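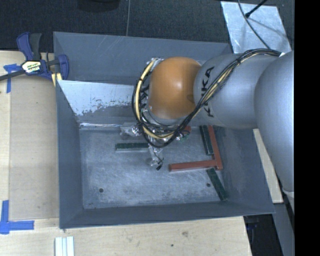 Bins are what she wants to talk about. Steel ones, mostly, the big ones with sloping sides, and what happens to the bottoms of them. She has a small repair shop on the edge of Udthorpe, two roller doors and a kettle, and has been fixing and relining metal bins there for 18 years. I got there at 7 in the morning because that was the only hour she had. First thing she did was push a mug at me, second thing was complain about paint. "People look at the outside. Scrape on the outside, they call me. I say, what's the floor like? They don't know." A floor that has done real work goes a pale blue-gray and fills up with fine scratches and whitish wear marks, and she likes seeing that. Scuffed is fine. Scuffed means things are moving around in there. A sloped panel at the back where the light coating has gone ragged along the bottom and you are down to bare darker metal, that's a different talk, and we had it for most of the morning.

She came into it sideways. Worked the counter at a feed store in Fambridge, where the bins out back were older than the building. One split along a seam on a Tuesday, right before a delivery, and the store had no spare. She had done one welding class. "One. Evening class. I made a boot scraper." She fixed the bin anyway, badly, and it held two years. Then the neighbors brought theirs.

Does she still have the boot scraper? She does. It's by the door. I had walked right past it.

The shop itself. Racks down the left wall, flat sheet at the back, a long bench with a vise at either end. Floor swept. Radio on low, a station that seemed to be all weather. There were four bins in for work that morning and she took me along them like a farmer showing calves, hand on each one.

I asked her what a good bin is. She didn't like the question much.

"Good for what? You want to keep bolts in it, buy a bucket." She picked at a weld with her thumbnail. "OK. Good is, the stuff ends up where you can get at it. That's all the slope is for. You put walls in straight up and down, everything goes in the corners and stays there. You're in there with your fingernails. Tip the walls out a bit and it slides to the middle."

How much slope? Depends what goes in, she says. Soft things hang up on a shallow wall, hard things don't care. Round things never were a problem for anyone. She has a strong dislike of anything sold flat in plastic sleeves – it sticks to steel like a wet leaf, her words, and you can't get an edge up.

The low front lip is the part customers ask her to change. They want it higher so stuff doesn't fall out. She talks them out of it if she can. "Then you're reaching over it all day. Your arm, your ribs. Leave the front low, make the back high, put less in it." She says put less in it a lot. I counted it in my notes afterward as almost a motto but she would hate that so, scratch it.

The back panel, then. This is the bit she gets worked up on. A lot of the bins she sees have a leaning sheet in front of the far wall, so nothing gets trapped behind in the square corner. Somebody paints it white or light so you can see what's lying against it. Good idea, she says, for the first year. After that the bottom of the panel takes every knock. Paint lifts, flakes, the edge creeps upward. Then there's flakes in with the goods.

"I had a guy bring me one, he sells dried beans. Dried beans! Paint chips in the beans. He'd been picking them out by hand." What did she tell him? "I told him stop selling those beans."

Her fix is dull and she knows it's dull. Strip the whole panel, not just the bad part. Leave it bare if the customer will live with bare. If they won't, paint the top half only and stop well above where things hit. Then a plain strip along the bottom edge to cover the join with the floor. The strip matters more then the paint, she says, because the join is where small stuff goes to hide. Screws, caps, a pen, once a whole set of keys that the owner had already paid to replace.

She charges 245 for a full strip and a new edge on the big size. It was 200 until last January. I asked if anybody grumbled about the jump. "Everybody. Then they go get a price on a new one and they come back and they're very polite."

Holes. I wanted to know about small round holes in the floor of a bin, since I'd seen them in a few and had never thought about why. She shrugged. Could be drainage, could be somebody bolted something down once, could be where it got hung for painting. She doesn't plug them unless asked. What she does do is run a finger round for a burr, every time, both sides. She showed me a scar. Small, white, base of the thumb. That one came from a hole no bigger than a pea.

Then a customer came in and I stood by the sheet rack for a while. He was from Mendoza, the packing place out by the ring road (she says it like everyone knows it, and I nodded like I did). They send her a pair every few months in rotation, two out, two in. He wanted to know could she do them by Friday – no sorry, he said end of the week, she said no, he said please, she said she'd look. He left happy. I said you just told him no. She said yes but I'll do them.

We got onto noise next. I had not expected noise. An empty steel bin is a drum, she says, and people who fill them all day stop hearing it, and the people in the office next door never do. She's tried rubber on the underside. Works, but it holds damp if the bin sits on a cold floor and then you've got rust you can't see. She's tried felt, same problem, plus mice. These days she just tells people to leave a thin layer of stuff in the bottom and never let it run down to bare metal. Costs nothing. Half of them do it.

Why not plastic? I had been saving that one. She put her mug down for it.

"Plastic is fine. I'm not against plastic, I've got plastic at home, I've got the vegetables in it. But it goes quiet on you. Steel tells you. It scratches, it goes pale, the paint comes off, you can look in and see where it's been getting hit. Plastic looks OK and looks OK and then there's a crack down the side and your stuff's on the ground."

There's one in the shop she won't sell. It's at the far end, under a tarp, from a mill in Zakorstead that closed. Rivets instead of welds. The floor is worn so smooth in the middle it's dished, you can feel it with the flat of your hand but you can't really see it. She thinks grain did that. She keeps her own scrap offcuts in it, which I thought was a bit rude to the bin, and said so. "It's a bin," she said.

I asked about care, for people who own one and don't want to pay her 245. She rattled this off while looking for her gloves so I may have missed some. Empty it right out every so often and look at it under a decent light. Brush, dry. No hose. If you have to wipe it, wipe it and then wipe it again with a dry rag. Don't sand the scratches out, you're just making it thinner and they'll be back in a week. Don't touch up a flaking edge with a dab from a can, the new bit lifts and takes more of the old with it. Check the corners at the narrow end, that's where the welds go first on a tapered one. And don't stand in it. People stand in them?

"To change light bulbs," she said. Gloves found.

By then it was past nine and she had the mask in one hand and was obviously done with me. I got one more in, which was whether she'd ever teach it. She's had two people ask. One lasted a morning. The other is coming back in the spring, maybe, if the knee is better. There isn't a lot of money in it and your hair smells of hot metal, she said, but the phone does ring.

It rang while she was saying it. A bin in Fambridge, the back edge gone, could she come look. She asked them what the floor was like. They didn't know.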